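Splitting one business unit into two in Wullon -- keep the shared item list or copy it?
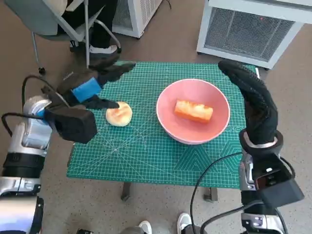 Bun and bowl on the green cutting mat

stockroom_pete
Joined: February
Posts: 11

We run Wullon for purchasing and stock. At the moment everything sits under one business unit. Finance want the catering side split out so it has its own ledger, its own approval limits and its own year-end. I have admin rights but I didn't do the original set-up and the firm that did, Qaisi, no longer supports our version.

My question is what to do with the item master. We have a bit over 4,000 lines in it if you count the inactive ones, and both sides buy from the same list. As I see it I can either

- leave one item set and point both business units at it, or
- copy the item set and let each unit look after its own.

The help pages cover both but don't say which one to pick. Supplier records have the same problem but I'd like to sort items first.

ledgerline

Share it. One set, two units pointing at it. You only copy when the two sides need different values on the same item, and from what you've written they don't.

Go to Set-up > Shared Records > Mapping, add the new unit, and put the existing set code against the item group. Don't touch the transaction groups. Orders, receipts and invoices always belong to one unit and the mapping screen will let you pick a shared set for them even though it shouldn't.

mapcode40

I'd disagree with that. We shared ours when we did the same split and undid it the following year. The trouble is default account codes. They live on the item, and the item lives in the set, so if catering posts cleaning materials to a different code from everyone else, you're stuck. Every order line had to be changed by hand and people forgot.

If finance want a separate ledger they will want separate account codes sooner or later. Copy it now while the list is small.

ledgerline

You can override the account code at unit level. Item > Unit Attributes > Accounting. Leave it blank and it takes the value from the set, fill it in and it takes yours. No need to copy anything.

mapcode40

Which version? That tab wasn't there on ours.

ledgerline

It came in with the release before last. If the tab is missing it may be a permission and not the version. The role needs "maintain unit attributes", and the standard purchasing admin role doesn't have it.

stockroom_pete

I've looked and I have the tab, greyed out. So that will be the permission. I'll ask for it.

There are 40 items where catering would want a different code. The rest are the same for both.

Tindra_B

For 40 items I would share and override. Copying the whole list for that would be a lot of upkeep.

Two things to check first:

Units of measure. They can't be overridden at unit level. If one side buys flour by the sack and the other by the kilo, you need a conversion on the shared item, or two items.

Default supplier. It can be overridden, but only if both units can see the supplier. So you may find you have to sort the supplier set before the items, the opposite order to what you planned.

stockroom_pete

Hadn't thought of the supplier one. Thanks. Is there a load sheet for the overrides or is it one at a time on screen?

Tindra_B

There is a load sheet. Export the Unit Attributes template, fill in the unit, item number and account code, leave every other column empty. Do not put zeros in the empty columns. It reads a zero as a value and you will end up with a reorder level of nothing.

It takes 1,000 rows at a time so you'll do yours in one go.

grey_ferret

Has anyone used Hitis for this? It sits on top of Wullon and keeps item sets in step with each other. We have copied sets and it pushes changes from the main one overnight. Bit of a cost but it means each side can have its own list without someone keying everything twice.

mapcode40

We looked at Hitis and at Rikex. Rikex was cheaper but only does items, not suppliers. In the end we had someone do a monthly compare in a spreadsheet, and it has been good enough.

For what it's worth I still think copying is cleaner. With one shared list somebody has to own it, and on our site both sides thought it was theirs. Descriptions got changed back and forth. That isn't a system problem but the system made it easy.

ledgerline

You can stop that with security though. Give one role edit rights on the set and everyone else view only. The catering side raises a request for a new item like anyone else would.

mapcode40

And then they wait four days for a new item and order it as free text instead. We had that as well.

Tindra_B

Free text ordering can be switched off per unit, but I wouldn't do it in the first few months. Run a report of free text lines and see what people are missing.

stockroom_pete

Update. I have the permission now and tried it in the test system. Made the second unit, mapped items and suppliers to the existing sets, loaded the overrides. Test orders from each side picked up the right codes.

One problem. The load rejected 11 rows with "attribute group not found". All of them are items that were set up under the old category codes -- the ones starting with Z.

ledgerline

Those categories were probably never given an attribute group. Set-up > Categories, open the Z ones, and add the same group as the others. Then load only the failed rows, not the full sheet.

stockroom_pete

Done, and they've all gone in. I'll leave test running over a month end before I do it in live. The open orders are the next job, so I'll start a separate thread for moving those across.

mapcode40

Close as many as you can before you move them. Part-received ones don't move at all on our version. You have to cancel the balance and raise it again in the new unit.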